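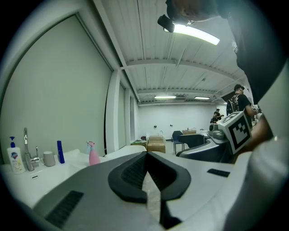
Nadhirah Wuisan wrote:

> Has anyone else had the pose jump mid-take on the Clekow grippers?
> We lost most of a morning to it. Track looks fine, then the gripper
> is suddenly half a meter lower than it was, then back again. Dimham
> doesn't flag it, the quality score stays green the whole way. I only
> caught it when I played the takes back by hand. Is it the cube, the
> lights or us? And does it matter if it's only a few frames per take?

Yes, it matters, please don't train on those. Long answer, sorry, writing between two other things.

We had the same thing at Cornow in July and we did train on it. 670 takes of the sink task, pick up a bottle, put it back by the faucet, nothing fancy. Played maybe one in ten by eye. Loaded the result onto the Manninen and on the second run the arm went over the counter normally, slowed down, then drove straight down. Force limit tripped but late. Cracked one finger mount and took a chip out of the sink edge. No one hurt. But one of us had been leaning over that sink moving a soap bottle not long before, so we stopped everything for the day and wrote it up as a near miss.

What we found, in the order we found it:

Marker cube. When it's held tilted, with two faces showing at a shallow angle, the solver can flip between two answers. Both look good to it. That's why your score stays green, the score is only how well the corners fit, it says nothing about wether the cube could have got there. Held square on we couldn't make it happen at all.

Lights. Long tube in view, high up and close to the edge of the lens = exposure drops, and then the dark blocks on the marker bleed into whatever dark thing is behind. Dark shirts are bad. We moved people instead of lights, cheaper.

Edge of the view. The fisheye calibration we had was old and it's worst right out at the rim. Cube low and to the side is worse than cube in the middle. Redid the calibration and a good part of the jumps went away, not all.

Not the vents, not heat. Somebody will tell you it's heat. We ran one unit for hours and it was the same as a fresh one.

What we do now:

- cube goes up square to the lens at the start and is held still for 2 seconds. If the hand is tilting it, start over
- any step between frames bigger than 50 mm kills the take. Whole take. We tried cutting out only the bad frames and the smoothing filled the hole with a nice gentle curve that never happened, worse than the jump
- nobody walks behind the cube during that first hold. Anyone with a backpack or a dark top waits on the other side of the room
- on the arm, a hard floor on height over the counter, set in the controller and NOT in the policy. Should have had this from day one, my fault
- hands out of reach before enable, and the person holding the stop does nothing else. No laptop

With the step check we threw out almost 6 percent of the July set. Doesn't sound like much. It was enough to put the arm through a counter.

Solange L. asked Clekow for a flag when the two answers score close to each other — sorry, that's me, pasted from the report. They say it's possible. No date. Until then the step check is a few lines of script, I'll clean it up and send it to the list, it reads the plain Dimham export so should work on yours as is. Check your units first, ours exports in meters and I had it comparing to 50 meters for a whole afternoon. It passed everything, obviously.

To your last question again, few frames per take: ours was three or four frames in most of the bad ones. So no, length doesn't save you.

Two things I'd like back from you if you have time:

1. which firmware on the grippers
2. one bad take, raw, before Dimham touches it. Want to see if your jump goes down as well. Ours nearly always went down and I don't have a good reason for that

And if you have already trained something on that morning's data, please run it in the air with nothing under the arm and nobody near before it goes anywhere close to the sink.

Have to run, they need the room. Will look for replies tonite.

Solange Lins
Cornow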